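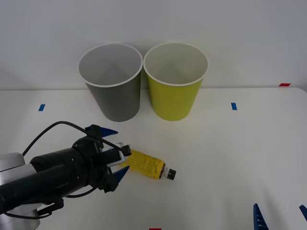
Paper cups and a yellow bottle on a white tabletop. Photo: Polline

RORSTEAD, 13 October 2024 — Polline, the family-run maker of paper cups and party tableware, is happy to share that its new Zirnska line of colored cups will reach shops this November, in good time for the holiday get-togethers so many of us are already planning.

The line comes in 18 shades, among them the soft grey and the yellow-green that did so well with visitors to our open house this summer, and each sleeve holds 49 cups. (Yes, forty-nine — an old habit of our packing room, and one our longtime customers would surely scold us for changing!)

"I have always felt that a table should look cheerful before anyone has poured a drop, even if it is only juice for the children," said Edeltraud Mühlbauer, who founded the company with 2 secondhand presses and still picks every color herself.

Zirnska cups will be carried by Dehghan stores, and the first 300 customers will receive a free sleeve in the shade of their choice. Shops that would like a sample box are warmly invited to write to the Polline sales office in Rorstead.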